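5. Using the cutting tools

The Zellcombe modeling kit comes with a plastic knife, a roller and two shaping sticks. Read this section before opening the first block of clay.

5.1 Preparing the clay

1. Take one 500 g block from the tub and close the lid again.
2. Knead the block by hand until it bends without cracking.
3. If the clay is stiff, wet your fingertips and knead for another minute. Do not pour water on it.
4. Roll the clay out on a smooth board. Start at the center and roll toward the edges.

Note: The 800 g block is firmer and takes longer to soften. Cut it in half before kneading.

5.2 Cutting

1. Hold the sheet steady with one hand, fingers well back from the line of the cut.
2. Set the tip of the knife at the far end of the line.
3. Press straight down, then draw the knife toward you in one pass.
4. Lift away the waste and put it back in the tub before it dries.

For curves, use only the tip and turn the board as you go. For thick pieces, rock the blade down a little at a time.

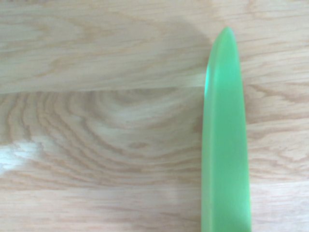 Fig. 12. Knife blade, green plastic. The tip is rounded.

CAUTION: The knife is for soft clay only. Do not use it on dried pieces, food or cardboard. A chipped blade can leave a sharp edge and should be thrown away. Children should use the tools with an adult present.

5.3 Drying

Place finished pieces on the Hosell drying rack with space between them. Turn them over once a day until the color is even on both sides. Thin pieces dry faster than thick ones, so a model with both may crack at the joint. Cover the thin parts loosely with plastic wrap for the first day.

Do not dry pieces in an oven or on a radiator.

5.4 Cleaning and storage

1. Wipe the tools with a damp cloth as soon as you finish.
2. Wash off any clay that remains in lukewarm water with a drop of dish soap. The tools are not dishwasher safe.
3. Let everything dry before it goes back in the tray.
4. Store opened clay in the tub with the lid pressed down on all sides.

Replacement knives are sold singly under the kit's parts list, section 9. For painting and sealing, go to section 6.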